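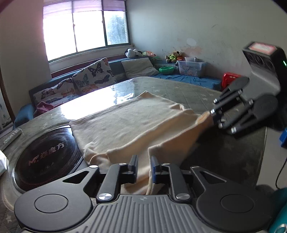 Gullero Hand-Held Gripper Pair
Sold and serviced by Humell
Page updated August 8, 2023

Hi, I'm Seren Vaughan, and I look after the Gullero line at Humell, so I'm the person who answers when you write in with questions. I also wrote this page, after our old one got so out of date that people were asking me about a case we stopped making. I've been using the pair at home and at work since March and I have opinions, so get comfortable.

The Gullero is a pair of two-finger grippers that you hold and work yourself, one in each hand. You do the chore with them instead of with your fingers, and the recording you come away with is something your robot can learn from. If you already have arms on a bench you know the drill. If you've been teaching by remote control until now, I think you'll be surprised at how much faster it goes once you're standing at the table with the tools in your hands!

What it's good at

Cloth. I'll say it right up front because it's what most of you write to me about. Towels, baby blankets, fleece throws, pillowcases, T-shirts – anything that flops. The tips come down to a fairly slim end, so you can get hold of one layer at a corner without scooping up the layer underneath (most of the time, anyway – thin jersey still gets me). I like to pin one part of the cloth with the left hand and lift a corner with the right, then swap. It takes an afternoon to stop feeling silly. After that you'll catch yourself reaching for the coffee with them.

It's also happy with plastic bowls, lids, stuffed toys, light boxes and most of what you'd clear off a kitchen table. I wouldn't use it for knives, full glasses or anything hot. Please don't pick up a frying pan with it. The fingers aren't made for that and I don't want to have that conversation with you.

How it feels in the hand

Each finger is driven through a linkage, so the tips stay nicely lined up as they close and you aren't fighting a scissor motion. Squeeze gently and it closes gently. There's a bit of drag at the very start of the travel on a new pair, which wears in after a day or so of folding. The pivots are metal and you can get at them with the small driver in the box.

One gripper weighs 233 grams less than the model it replaces, and you do notice by the end of a long session. I still wouldn't go longer than an hour without a break. My wrists are the first part of me to complain, and Nuanchan Phuthong, who tests every pair before it leaves our shop, wears a soft brace on long days and swears by it. She also holds hers much farther back than I do. Try both.

Using it in a real room

You don't need a studio. We'd much prefer you didn't use one, to be frank, because a robot that has only ever met a bare white bench gets very confused by somebody's living room. Leave the cushions where they are. Leave the toys out. I do sessions at a dining table, on a bed and on top of a dryer, and the mess in the background has never been the thing that spoiled a recording.

What does spoil them, for me, is light. A glossy tabletop next to a big window can throw back a patch of glare so strong that a pale cloth nearly vanishes into it. If you've got a clear cover on your table, either work at the end away from the window or pull the shade partway down. I've also had good luck just turning around and working from the other side. Patterned surfaces are fine, and a cloth that's a different color from the table is easier to start with.

Mind your cables, too. Anything trailing across the floor where you'll be stepping around a table should be taped down or moved, and yes, that's me talking from experience.

And give yourself elbow room! With both grippers going you take up more space than you'd think, and the second one will be swinging into the space in front of the first one all the time. That's normal. Keep the lenses clear of your sleeves and don't worry about the rest.

What comes in the box

Two grippers, left and right (they're marked inside the handle)
Fitted case
One set of spare finger tips
Small driver and a tube of pivot grease
Charging leads
Printed quick start sheet, which is short and which I would love for you to read

The recording software, Fasia, is a download. Your key comes by e-mail the day we ship. It runs on an ordinary laptop and lets you trim the start and end of a take, mark the bad ones and export the lot. It does not label anything for you. I get asked that a lot. You type in the name of the chore when you start a session and it carries that name through all the takes until you change it, so do check it when you switch from towels to toys. I once filed a whole morning of blanket folding under "bowls."

Price

The pair is $2,000 with everything listed above. If you'd like to try before you buy, we rent it for $300 a month, and your first month comes off the price if you decide to keep it. Schools can pay by purchase order. Single grippers are sold only as replacements to people who already own a pair, so have your serial number handy.

Groen soft tips are extra. They have more give than the standard ones and they're lovely on fleece and terry cloth, but they pick up lint like nobody's business and need a wipe with a damp rag between sessions. I keep both kinds in the case and change over depending on the laundry.

Care and repairs

Wipe the fingers down, keep grease off the tips, and check the pivot pins for play every week or two if you're using it daily. Tips are a wear item. My last set went almost 1,000 folds before the edges got too smooth to catch a hem, and you may do better than that on softer fabrics. Swapping them takes a couple of minutes – do one side at a time so you've got the other to copy.

If something feels gritty or a finger stops closing all the way, don't force it. Write to me with a short video and tell me what you were picking up. Usually it's a thread wrapped around a pivot (tweezers, good lamp, patience). If it's more than that, send the gripper back in its case and Nuanchan will go through it. The first year is covered, including shipping both ways. Dropping it down the stairs isn't, though we'll quote you a fair price and won't tease you much.

Ordering

Use the form at the foot of the page and tell me which hand you write with and what sort of things you plan to handle, so I can set the squeeze before it goes out. Pairs in stock leave within the week. Rentals depend on who's due to send one back, so please give me your dates along with a second choice.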